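Sticker Removal from Painted and Coated Panels
Project report, Belik group
Thu 5 August

Why we did this

The storage lockers in our shared workroom have been collecting stickers for longer than any of us have been enrolled. The department wants them clean before new students move in this October. We wanted course credit. Out of this meeting of interests came a project on which household methods take a sticker off a smooth surface without leaving the surface worse than before.

Materials

We bought a bag of 1,000 assorted vinyl stickers, the cheapest on offer, and used 414 of them. The remainder are available to anyone who asks, and to several people who have not. Test surfaces were offcuts of coated board, plus a few larger pale panels for the later rounds. For removal we had Omton citrus spray, Yorath cooking oil, a hair dryer, warm water with dish soap, and our own fingernails, which we listed under equipment until our instructor asked us to stop.

Procedure

Each sticker was pressed down with a dry cloth and left alone for 2 weeks. We then applied one method, waited five minutes, and peeled from a corner at a low angle. We scored each attempt for tearing, leftover glue and damage to the coating. Scores were given by two of us separately. Where we disagreed we looked again under the desk lamp, and whoever was more tired gave in.

Results

The hair dryer won on the small offcuts. Large stickers with simple outlines came up in one piece nearly every time. Citrus spray handled leftover glue better than anything else but made the room smell like a cleaned bus. Cooking oil worked, slowly, and then we had to remove the cooking oil. Warm soapy water did very little except make us feel we were being gentle.

Shape mattered more than we had planned for. Round stickers were easy, provided we could get a nail under the rim.
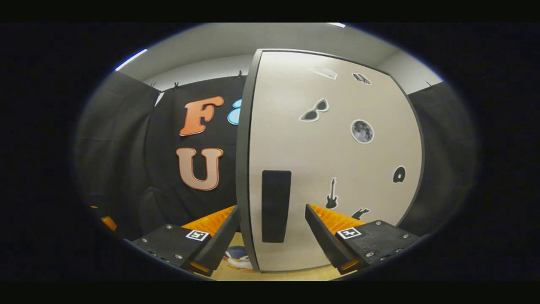 The guitar was another matter. A long thin neck is a bad thing to pull on, and most of the tears in our log start where a narrow part joins a wide one. Sunglasses have the same weakness at the bridge. A moon is about as cooperative as a sticker gets. If we ran this again we would sort by outline first and treat brand of spray as a side question.

Problems

Our first 200 scores had to be thrown out. We had been heating some stickers from much closer than others and writing down only the time. A strip of masking tape on the bench, marking where the dryer goes, fixed this in under a minute. We also never tested the Molow scraper we had budgeted for, as it arrived after the last round. It is still in its packaging, with a sticker on it.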